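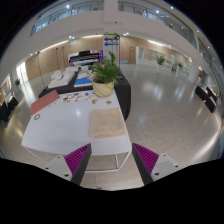 Setting out a craft and games table — where do the cards go?

vurka_lane
Hello all, I've got the white table for our June open afternoon and I keep fussing over it. Little cards across the top, a folded towel on one side, and the plant for a bit of green (I do love a plant on a table!). Otakar Machala says I'm overdoing it. Would you group the cards by colour or leave them jumbled?

Jolby173
Jumbled, every time. People like a rummage, and it looks friendlier — my gran laid out her button tin the same way and we'd be there for hours.

eritz_home
Sorry Jolby, I can't agree. Anyone over 60 wants to see what's on offer without stirring it all up, bless them. Sort them, and leave a good gap at the front for elbows.

vurka_lane

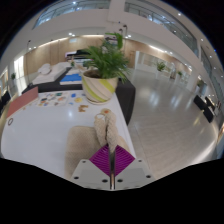 Cards, a little brown puzzle-shaped piece and the plant in its stripy pot

Jolby173
Oh, that pot is lovely! Still jumbled for me.

LanyingLei
I'd side with eritz on the gap, but please keep the plant, whatever Otakar says. Is the black cloth ironed or just well behaved? Mine creases the minute I look at it.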